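Why Can You See Through Some Boxes and Not Others?

4 minute read
By Eirlys Morgan

Go and find a box with a lid you've never opened. Every home has one. It might have batteries in it, or it might have a sandwich from June. The only way to find out is to lift the lid, and if you are unlucky you will wish you hadn't.

A see-through box saves you the bother. You look at the side and there's the sandwich. So why don't we make every box see-through and be done with it? To answer that we have to talk about light, and what it does when it bumps into plastic.

Light goes in straight lines until something gets in its way. When it reaches a wall made of clear plastic, most of it carries straight on through. It bounces off whatever is inside, comes back out through the wall and lands in your eye. Your eye sends a message to your brain, and your brain says, "Oh, there's my missing sock."

The word for a clear box is transparent. A box that lets some light through but makes things look dim or fuzzy is translucent. A box that lets no light through at all, so that you can't tell what's in it from the side, is opaque. Grown-ups like to use these words in shops to sound as if they know about boxes. 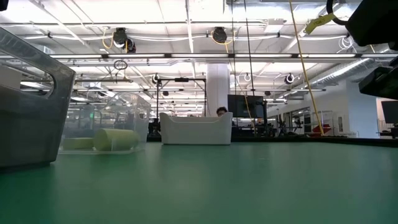 Is white plastic just clear plastic that has been painted?

It usually has the colour mixed all the way through. At the factory, a very fine white powder is stirred into the plastic while it is hot and runny. The tiny grains knock the light about in every direction, so hardly any of it gets to the other side. If you scratch a white box, you find more white underneath. (Please scratch your own box and leave your sister's alone.)

Smoky grey plastic works a bit differently. The dark colouring in it soaks up some of the light and lets the rest go by, the way sunglasses do. You can still see in, but everything looks gloomier than it really is. A yellow duck in a smoky box looks like a duck that has had bad news.

Frosted plastic is different again. It can be made from the same stuff as a clear box, with a surface covered in bumps too small to see. Each bump sends the light off at a slightly different angle and the picture goes blurry. Bathroom windows use the same trick, and we are all grateful to them.

Now for the holes. Many boxes have a slot near the top of a wall, and you can probably guess that it is for your fingers. Look closely at the corners of the slot, though. They are nearly always rounded. A sharp corner is where plastic likes to start cracking when you lift something heavy, and it's also where your knuckles like to start complaining.
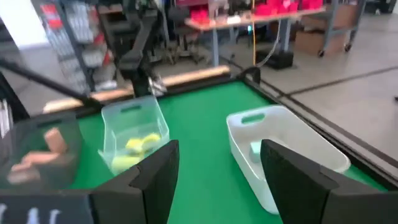

Three bins: one smoky, one clear and one white, with foam pieces in the smoky and clear ones.

If you are sorting your own things, match the box to the job. Building bricks and pens are good in clear ones. Photographs and old felt-tip drawings fade in bright light, so they are happier in something opaque. Presents you have not wrapped yet should go in the most opaque box you can get hold of, with something dull written on it. I used "Spare Curtains" for 3 years and it never failed.

TRY IT YOURSELF

You need a torch, a dark room and as many empty food tubs as you are allowed to borrow. Hold each tub up and shine the torch at one side while you look at the other. Can you see the round shape of the torch, or only a glow, or nothing? Put the tubs in order from clearest to darkest. Then put two clear ones together and try again. Even clear plastic turns back a little of the light, and you may notice the torch looking dimmer.

Wash the tubs before you return them, even if they were clean when you took them. It makes borrowing them again much easier.

29 shares | 12 comments

More to read
Why Does Sticky Tape Stop Being Sticky? by Réjean Penner
Where Do Lost Lids Go? by Dalva Siqueira
18 Things That Float and One That Ought To
How Felt Gets Its Fuzz by Lucie Lévesque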